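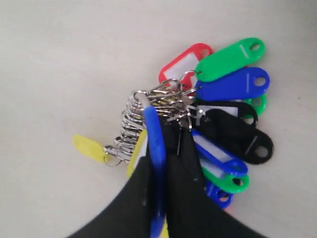 How to put a big key bundle in order
by Ismail Cherkaoui

In my work at the Hollano flats I must look after many keys, and for a long time I lost minutes at every door. With this method I find the right one quickly. You need coloured plastic tags, small split rings, one large ring and a notebook.

1. Choose what each colour means before you open any ring. In our building blue is for the cellars, yellow for the meters, red for the roof and green for the flats. Write it inside the cover of the notebook.

2. Try every key in its lock. A key which opens nothing goes into an envelope until February, and then I throw it away.

3. Give each key its own small ring and its own tag. Do not write the address on the tag. I write only a number, for example 63 or 503, and the door is in the notebook.

4. Put the small rings on the large ring, one colour after another. It is hard for the nails — a thin coin helps to open the metal.
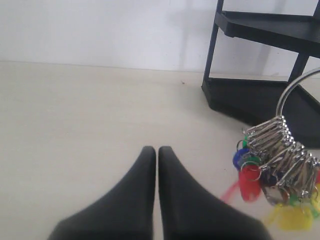

Keys with coloured tags on the large ring, near the black shelf unit.

5. Decide one place for the bundle and always bring it back there. Mine is a low shelf close to the wall. A hook is also good, but check that it is strong, for a full ring is heavier than one thinks.

6. Before you finish, look at the floor where you worked. Small split rings roll far, and under a shelf they are difficult to see. I sweep with my hand first, then with the brush. 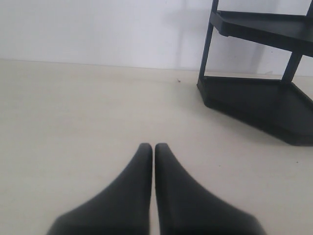
The pale floor beside the shelf unit.

When a new key arrives, tag it the same day and add the number to the notebook.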